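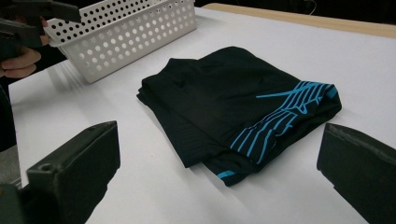
Day 2 of the folding set, and the count stands at 754 accepted episodes against a target of 900. The morning went to the dark fabrics, which I had been putting off. The vision side handles light cotton on a white table well enough, but black on white gives it an outline and very little inside the outline: the creases go flat, and the policy has to guess which edge is the fold and which is the open side. The black item with the cyan-blue stripes is a partial exception. The lines wrap around the folded edge, so there is some texture for the encoder to follow, and the short bit of blue showing on the lower layer gives away that there is a second layer at all. Plain black has none of that. I want both kinds in the set, in equal numbers if I can get them.

Task definition as of this morning: folded garment on the table, perforated basket behind it and to the left, both grippers hand-held. Grasp the thick stacked edge, lift, place in the basket, release, retract. An episode ends when both grippers are clear of the rim. Karim wanted to end it at release. I argued for the retract because the last version of the policy let go cleanly and then dragged the sleeve back out on its way home. He agreed after I played him the rollouts from Momen, where it happens over and over.

Start poses are still the weak point. Left to myself I put the garment down near the middle with the long axis on the same diagonal every time, and I do it without noticing. Plotted yesterday's start angles before lunch and they sit in one fat lump. So I have gone back to the printed list: the script gives an angle and an offset, I place the garment to match, then record. It is slower and it is dull. The spread in the afternoon batch looks much better.

Rejected 78 episodes so far across both days. Most are tracking loss, when I tip the wrist too far coming over the basket wall and the pose estimate jumps. Those are easy to find automatically by the velocity spike. The harder ones are double grasps: jaws close, miss the lower layer, open, close again. I had been throwing these out. Karim thinks we should keep them with a separate tag, on the grounds that a recovery is worth more to the model than another clean pick. I think he is right about recoveries and wrong about these, as half of mine are hesitation on my part and contain no actual miss. Compromise for now: keep and tag the ones where the top layer visibly lifts alone, drop the rest. He will review the tags in Samir, I will not touch them after that.

Gripper notes. Opening width drifted on the right unit again and I recalibrated at 2 p.m. Everything before that needs the width offset applied in post -- I wrote the value in the session header this time, so it should not get lost the way it did in April. Left unit is fine. The finger faces want a wipe between batches, lint from the fleece items builds up and the grip on slick fabric gets worse for it.

Lighting. Exposure was left on auto for the first batch, my mistake. With black fabric filling the view the camera brightens everything and the tabletop washes out; then the garment leaves and the whole image drops again. A model could learn to read the brightness as a sign of progress through the task, and I would never see it in the loss. Locked it for all later batches. The first batch is marked in Gratier as auto exposure and held out of training until I have compared the two.

Upload to Horov started at 5:40 and was still going when I left. Checksums on, since the last transfer came through short.

For the next session: plain black only, offsets from the second half of the list, basket moved to the right side for at least one full batch. Bring more tape for the placement marks under the table edge. Ask Karim if the review tool can show both wrist views side by side, because switching between them to check a single grasp takes longer than recording it did.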